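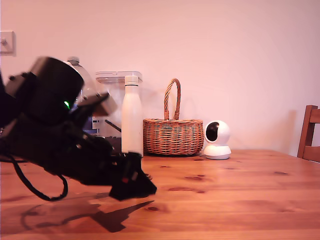 Wilon opens its robot teaching sessions to home users

25 April 2021

Wilon, a small robotics firm, has begun letting people outside the company teach its robot arms household jobs by remote control. The first task is picking up a small lidded container from a pine table.

An operator steers the arm through the whole movement, and the software stores each run as a demonstration. Wilon plans to collect 1,000 of them by June and has 300 so far.

"The last few inches are the hard part," said Mayu Uchida, who runs the sessions. "People slow down there, and the robot learns to slow down too."

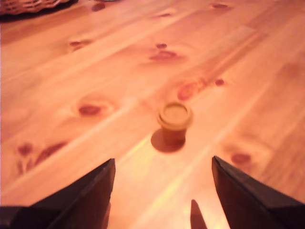 What comes next

Gopinath Rao, an engineer on the project, said new operators need roughly 60 practice runs before their recordings are used. Runs with a missed grip are kept in a separate set – the team wants to study them later. Drawers and jar lids are next on the list.
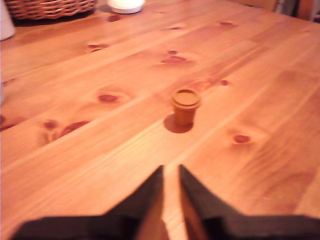 The gripper open, with the container just ahead of its fingertips.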